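**Call for participants: Flamham manipulation project, autumn term**

Issued 13/05/2024. Replaces the earlier notice on the workshop door.

The Flamham student robotics project is recruiting members for the term beginning in October. Places are open to any student at the college, in any year and on any course. The work is unpaid and carries no course credit.

The project studies how a single arm handles small rigid shapes on a flat surface. Last year's group wrote the motion code and the first version of the logging tool, Vorix. The coming group will take over both. Tasks for the term:

- record 500 pick-and-place runs by hand guidance, with notes
- rewrite the Vorix import step, which fails on files of more than 1000 lines
- measure placement error for each shape and each starting angle
- prepare the entry for the Vuorinen student competition

The shapes are plastic blocks: cylinders, stars, a heart, a cube and a triangular prism, in red, green, blue and yellow. Work takes place on a wooden board laid over a perforated metal table. Stars and hearts are the harder cases, as the usable grip depends on how the block is turned.

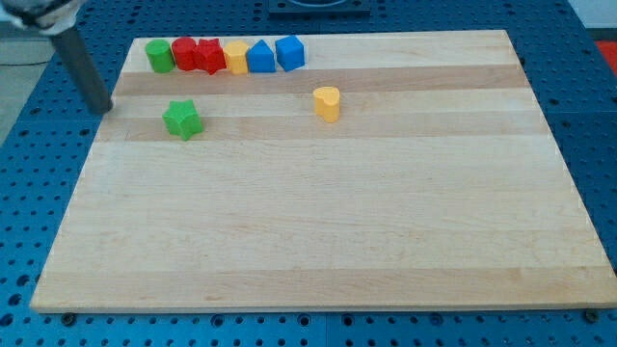
**Do I need to have programmed a robot before?**

Previous robot work is not required. Applicants should be able to read and change a short Python script, and should be willing to learn the rest from the group's notes during the first two weeks.

Members are assigned to one of two groups. The control group works on motion, grip and error measurement. The data group works on recording, labelling and Vorix. Changes between groups are possible at half term if numbers allow.

**Time**

Two evening sessions a week, each of two hours, plus some 27 hours of recording spread over the term. Recording slots are booked on the shared sheet. A member who misses three booked slots without notice loses the place.

**Safety**

All members complete the Famon bench induction before using the arm. It takes one session and ends with a short practical check. Long hair must be tied back and lanyards removed at the bench. The arm is not to be run by one person alone.

**How to apply**

Send one page of plain text or PDF stating your course, year, preferred group and the evenings you cannot attend. Attach or link one piece of code you wrote yourself, of any length. Leave printed copies in the project tray in Room 212. CVs are not read.

Applicants for the control group will be asked to a bench trial of 30 minutes. There is no trial for the data group.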